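4.2. El puesto de pesaje y el reparto de tareas

El segundo puesto que estudiamos en la planta de Povley es el de pesaje. Antes de la automatización, una persona tomaba cada muestra de la bandeja, la ponía sobre la balanza, leía el valor y lo apuntaba en una hoja que se entregaba al final del turno. El trabajo no era pesado físicamente, pero exigía una atención continua, y en las entrevistas previas fue descrito varias veces como «el sitio donde no se habla». Durante el periodo de observación se registraron 752 pesadas hechas con el sistema de Jomix, bajo la supervisión de los operarios del turno de mañana y del turno de tarde.

La empresa decidió conservar una balanza electrónica de sobremesa, con la misma pantalla que lee el operario, y no integrar una célula de carga en el propio brazo. Esta decisión tiene una consecuencia importante para nuestro análisis: el valor del peso sigue siendo visible para cualquier persona que se acerca a la mesa. El operario no necesita abrir el programa Hodus para saber qué está midiendo el robot, y puede comparar lo que ve con lo que el programa guarda. El protocolo de trabajo pide confirmar que la pantalla marca cero antes de iniciar una serie (figura 3).
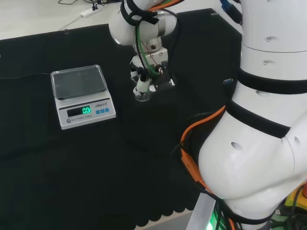
Figura 3. Puesto de pesaje con la balanza a cero y el plato vacío; el extremo del brazo se encuentra junto a la balanza, sobre la tela negra.

Teodor Vasiliu objetó, al leer una primera versión de esta sección, que la visibilidad del dato no equivale a tener control sobre él: el operario puede ver un valor extraño y, sin embargo, no tener permiso para detener la serie. La observación nos parece justa. En Povley, la autorización para interrumpir el brazo se dio primero solo a los encargados, y se extendió a todos los operarios en noviembre, después de varias quejas. Por eso distinguimos en adelante entre el acceso a la información y la capacidad de intervenir, que en nuestros primeros cuadernos de campo aparecían mezclados.

El cambio en las tareas fue desigual. De los 22 trabajadores entrevistados, la mayoría valoró de forma positiva no tener que copiar los pesos a mano. Los más veteranos, en cambio, hablaron de una pérdida difícil de nombrar: al tomar la muestra con los dedos notaban enseguida si faltaba material, y este aviso llegaba antes que el número. Ahora la diferencia se descubre en el registro, unos dos minutos más tarde, cuando la muestra ya está en otra bandeja. Pieter Smits lo expresó de esta manera: «Antes me equivocaba yo y lo sabía. Ahora tengo que ir a buscar el error».

También apareció un trabajo nuevo, que no figura en la descripción del puesto. Los operarios limpian el plato de la balanza, alisan la tela de la mesa y vigilan que los cables no estorben el movimiento del brazo. Son tareas breves — casi siempre se hacen entre dos series — y por este motivo no entran en el cálculo de tiempos que utiliza la dirección. Siguiendo la clasificación de Ajayi, las consideramos como trabajo de mantenimiento cotidiano, y las tratamos separadas de las reparaciones, que corresponden al servicio técnico. En la sección siguiente se examina cómo se reparte este trabajo entre los dos turnos y qué parte de él llega a ser reconocida en las evaluaciones del personal.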